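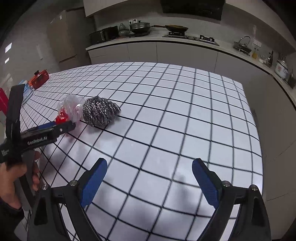
A household packing and sorting course will return to Jotthorpe in October, the Laing Centre confirmed on 1/4/19. The programme, which is open to adults living in the town and the neighbouring villages, will offer 80 places, an increase on the previous intake.

Sessions will be held in the centre's ground-floor workroom, where participants work at large tables with a white surface marked out in a black square grid. The grid is used as a guide when goods are laid out before bagging, and the same tables will be kept for the new programme.

Sorcha Carnegie, head of learning at the centre, said that demand had exceeded expectations. "We received 107 applications last year and were unable to offer a place to everyone who applied," she said. "The additional sessions should go a considerable way towards meeting that demand."

The course covers the sorting of small household goods, the use of clear plastic bags for storage, and the labelling of items for donation or removal. Each group will be limited to 10 people. Participants are asked to bring a small selection of items from home; bags and labels will be supplied.

Goods packed during the sessions may be given to the Bemska household store, which received more than 300 bags from the last course. Rafia Baloch, manager of the store, said that items which arrived sorted and in clear bags could be placed on the shelves the same day.

The fee remains unchanged, and a reduced rate is available to those receiving housing support. Application forms may be collected from the reception desk at the Laing Centre or from Jotthorpe Library. Applicants from last year who were not offered a place will be contacted by letter before general booking opens.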